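Stilport
Startseite » Karriere » Offene Stellen

Wissenschaftliche Mitarbeiterin / Wissenschaftlicher Mitarbeiter (m/w/d)
Robotische Manipulation und simulationsbasierte Evaluation

Umfang: 100 % (teilzeitgeeignet)
Beginn: Oktober
Kennziffer: 316

Stilport ist eine außeruniversitäre Forschungseinrichtung mit Schwerpunkten in Robotik, maschinellem Lernen und Mensch-Technik-Interaktion. In der Abteilung Lernende Manipulationssysteme ist im Rahmen des Verbundvorhabens Drultulus die oben genannte Stelle zu besetzen. Verbundpartner ist das Unternehmen Ghasemi, das die Hardwareplattform für die Erprobung am realen System bereitstellt.

Gegenstand des Vorhabens

Drultulus untersucht, unter welchen Bedingungen sich die Leistung gelernter Greif- und Ablagestrategien aus Simulationsläufen vorhersagen lässt. Bewertungen am realen Roboter sind zeitaufwendig und zwischen Laboren nur eingeschränkt vergleichbar. Simulierte Umgebungen erlauben dagegen eine genaue Wiederholung der Ausgangslage, bilden Kontakt, Reibung und Beleuchtung jedoch vereinfacht ab. Das Vorhaben soll klären, welche dieser Vereinfachungen die Rangfolge der verglichenen Verfahren verändern und welche vernachlässigt werden können.

Grundlage der Arbeiten ist die institutseigene Evaluationsumgebung Ditus. Sie umfasst derzeit 2.000 Ausgangskonfigurationen aus dem häuslichen Bereich, überwiegend Küchenszenen mit Gegenständen unterschiedlicher Form und Oberfläche. Jedes Verfahren wird je Konfiguration in 20 Durchläufen geprüft. Erfasst werden neben dem Aufgabenerfolg auch unbeabsichtigte Berührungen benachbarter Objekte sowie Abbrüche durch die Bewegungsplanung.

In einer ersten Vergleichsreihe zeigte sich, dass die reine Erfolgsquote die Unterschiede zwischen den Verfahren nur unzureichend wiedergibt. Verfahren mit nahezu gleicher Quote unterschieden sich deutlich darin, wie häufig sie Gegenstände in der Umgebung des Zielobjekts verschoben. Die Weiterentwicklung der Kenngrößen bildet daher einen Schwerpunkt der ausgeschriebenen Stelle.

Ihre Aufgaben

- Konzeption und Durchführung von Vergleichsstudien zu gelernten Manipulationsstrategien in der Simulation und am realen System
- Entwicklung und statistische Absicherung von Kenngrößen für Aufgabenerfolg, Kollisionen und Wiederholbarkeit
- Pflege und Erweiterung des Objekt- und Szenenbestands von Ditus
- Abstimmung der Versuchsprotokolle mit dem Verbundpartner
- Veröffentlichung der Ergebnisse in Fachzeitschriften und auf internationalen Tagungen
- Mitwirkung an der Betreuung von Abschlussarbeiten

Ihr Arbeitsbereich: Küchenszenen in Ditus

Die Küchenszenen verbinden gängiges Kochgeschirr mit dekorativen Objekten, deren Umrisse für die Greifplanung unterschiedlich anspruchsvoll sind. Auf einer weißen Arbeitsplatte stehen etwa ein schwarzer Topf mit Deckel und zwei seitlichen Griffen, dicht dahinter eine Zierflasche sowie eine Steinschale auf schmalem Fuß. Zu Ihren Aufgaben gehört es, für solche Anordnungen Zielvorgaben und zulässige Abweichungen festzulegen.

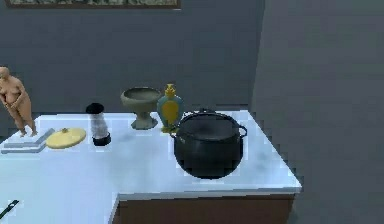
Ihr Profil

- abgeschlossenes wissenschaftliches Hochschulstudium (Master oder gleichwertig) in Informatik, Robotik, Elektrotechnik, Mathematik oder einem verwandten Fach
- sehr gute Programmierkenntnisse in Python, Grundkenntnisse in C++
- Erfahrung mit physikbasierten Simulationsumgebungen
- sichere Kenntnisse der Versuchsplanung und der schließenden Statistik
- gute Deutsch- und Englischkenntnisse in Wort und Schrift

Erfahrungen im Betrieb von Roboterarmen sind erwünscht, werden jedoch nicht vorausgesetzt.

Unser Angebot

Die Stelle ist zunächst für die Laufzeit des Vorhabens befristet. Gelegenheit zur Promotion wird gegeben. Flexible Arbeitszeiten und mobiles Arbeiten sind nach Absprache möglich, soweit die Versuche am realen System dies zulassen.

Stilport fördert die berufliche Gleichstellung. Schwerbehinderte Bewerberinnen und Bewerber werden bei gleicher Eignung bevorzugt berücksichtigt.

Bewerbung

Ihre Unterlagen (Anschreiben, Lebenslauf, Zeugnisse und, soweit vorhanden, eine Arbeitsprobe) reichen Sie bitte unter Angabe der Kennziffer 316 über das Bewerbungsportal in einer zusammenhängenden PDF-Datei ein. Kosten, die im Zusammenhang mit der Bewerbung entstehen, können nicht erstattet werden. Die Unterlagen werden nach Abschluss des Verfahrens datenschutzgerecht gelöscht.

Zurück zur Übersicht
Datenschutz | Impressum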